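Section 3 – Setting Up Your Zesix Countertop Fermenter
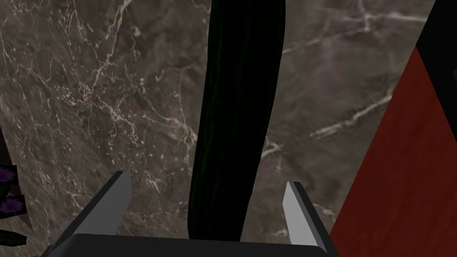 Page last changed: April, by Gisela Espinoza

Read this whole section once before you plug in. Most of the support calls we get are about steps 4 and 9.

What you need
Zesix base unit and lid
Crock insert, gray or white (same size)
Vusta weight plate
Airlock and its rubber ring
Salt, no iodine
Water, filtered if yours smells of chlorine
Cucumbers, cabbage, carrots, whatever you're starting with

Cucumbers: dark green, firm all the way down, narrow enough to stand upright in the insert. Ridges are fine. Soft spots are not. Slice a sliver off the blossom end, the end without the stem. Skip this and you get mushy pickles.

First-time setup

1. Take everything out of the box. There is a foam ring under the base unit, easy to miss. Pull it out. The unit will not sit level with it in.

2. Wash the insert, weight plate and lid by hand. Warm water, plain dish soap. Rinse twice. No bleach tablets, no scouring pads on the inside glaze.

3. Set the base on a flat counter out of direct sun. Leave 2 inches clear at the back for the vent.

4. Press the rubber ring into the lid groove. Flat side DOWN. Push all the way round with your thumb until it stops popping up. If it's in upside down the lid still closes and still leaks.

5. Plug in. Display shows dashes, then the room temperature. Hold MODE until the light blinks and pick F or C.

6. Run it empty for 30 minutes. A slight warm-plastic smell on the first run is normal. Smoke is not – unplug and call.

CAUTION: Never put water in the base unit itself. Water goes in the insert only. The heater plate is under that black disk and it is not sealed.

Your first batch

7. Mix the brine. For the standard insert, 3 tablespoons of salt to each quart of water. Stir till clear. Table salt with additives makes it cloudy, that's harmless but it makes it hard to see what's going on in there.

8. Pack the insert. Garlic, dill, peppercorns at the bottom, cucumbers standing up, tight but not crushed. Leave room at the top for the weight.

9. Pour in the brine, then put the Vusta plate on top and press. Everything has to be UNDER the liquid. Anything poking out grows mold. Too long? Trim it or eat it.

10. Lid on, quarter turn clockwise to the click. Fill the airlock to the line.

11. Press PROGRAM. P1 is cucumbers, P2 is cabbage, P3 is mixed. Press START within ten seconds or it goes back to the clock.

Note: older units (display on the left side) have no P3. Use P1 and check it a day early.

While it runs

Bubbles in the airlock by the second day, usually. Slow in a cold kitchen. Don't keep opening the lid to look.
Top up the airlock if it drops below the line.
White flat film on the brine: skim it off, wipe the rim, carry on. Fuzzy, or pink, or black: throw out the batch and wash everything.
Taste on day four with a clean fork. Sour enough? Move to jars and refrigerate. Not yet, lid back on and press START again, it picks up were it left off.

Error codes

E1 – lid not locked. Turn to the click.
E2 – too hot. Move it away from the stove, wait an hour.
E3 – sensor dirty. Unplug, let cool, wipe the small metal dot in the base with a dry cloth.
561 – not an error, that's the service counter. Hold MODE and START together to clear it.

Cleaning between batches

Insert and plate by hand. Lid top rack is ok if you take the ring out first. Dry the ring flat, dont hang it, it stretches. A spare ring comes in the Trurkis accessory bag, taped inside the box flap.

Smell that won't leave the insert: fill with water and two spoons of baking soda, leave overnight, rinse.

Next: Section 4, Using the Zapata Tall Insert. Brine amounts are different for that one, so don't use the numbers on this page.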